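Flivero Grasp Timing Module
Research add-on for two-finger grippers

Overview
The Flivero module sets the moment of finger closure from motor current and wrist pose, with no tactile sensor on the fingertips. It runs the closure method developed at the Madthorpe lab and is supplied by Grereck as a software package with a calibration kit.

Method
Most grasp controllers close at a fixed speed to a fixed width. Flivero splits the closure into 2 phases. The first is fast and ends at first contact. The second is slow and stops when the current curve flattens – a sign that the object has stopped giving way. The policy was trained on pick-and-place demonstrations with balls, foam cubes and plates on a plain tabletop.

Results
In the Madthorpe trials the module was tested on 17 objects, with 5 starting poses for each. Dropped lifts fell against the fixed-width baseline for round and soft objects. Flat rigid parts showed no clear gain. Thin plates gripped at the rim remain a known weak point.

Requirements
Arm with joint position streaming
Gripper with current readout
Fixed camera with a view of the workspace
Filali runtime, version 2 or later

Calibration
Run the empty-close routine before the first session and again after any change of finger pads. Logs are stored per grasp and can be exported as plain tables.

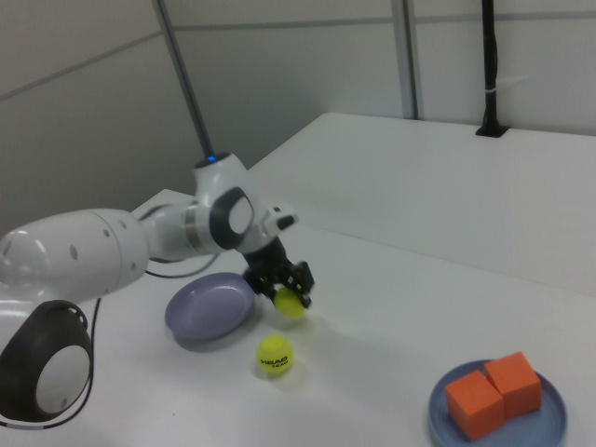
Olena: Does the second phase still stop cleanly if the pads are worn? Our current curve drifts over a long session, and I would like to know whether the threshold is fixed or updated from the logs.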